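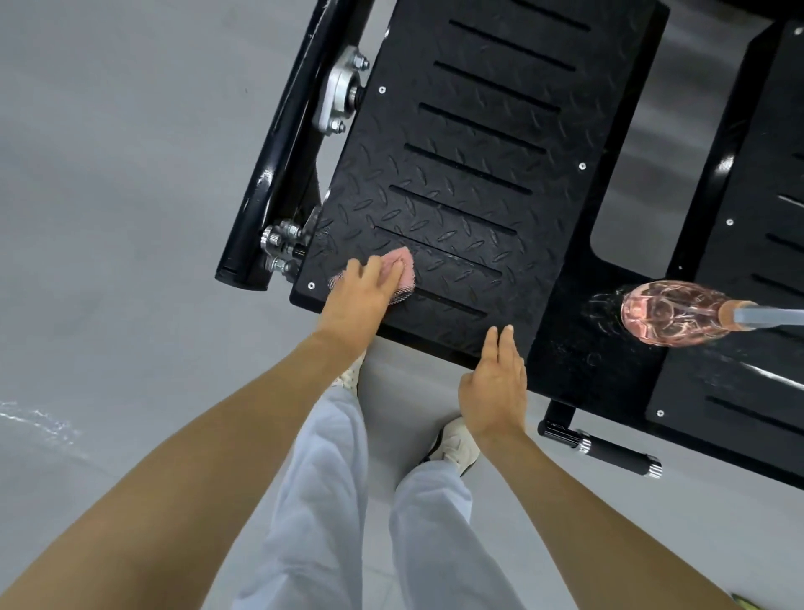 July 25, 2018

I swam 1000 yards today!! I have to write it down before I fall asleep because my arms are like noodles and I can barely hold the pen. Me, who in the spring was hanging on to the wall after two laps and pretending to fix my goggles.

Mercedes Bedoya was in the next lane and she kept count for me on her fingers every time I came up at the deep end, so I know I didn't cheat (I lose track around lap six, always). She learned to swim in a river when she was little and she has this lazy, gorgeous crawl that hardly makes a splash. I asked her how she breathes so calmly and she said she hums. Hums! Underwater! I tried it and swallowed half the pool the first time, but then it clicked, and the last ten laps were the easiest of the whole thing. I hummed the tune from the ice cream truck the entire way.

Afterward I sat in the locker room for ages with a towel on my head, eating a squashed peanut butter sandwich, and it was the best sandwich of my life. A woman I'd never met asked if I was training for something and I heard myself say yes, the lake swim in August. So now I guess I am! I looked it up when I got home. It goes from the Gokon dock out to the float and back, and it costs 30 dollars with a T-shirt. Mercedes says the water's cold and green and you can't see your own hands, and that you get to love that. We'll see.

Nina called during dinner and I talked her ear off about breathing to both sides. She was very patient. She wants to come and stand on the shore with a thermos, which made me want to do it even more.

Need: new goggles (the left one leaks), earplugs, bananas. Going again tomorrow if I can lift my arms over my head.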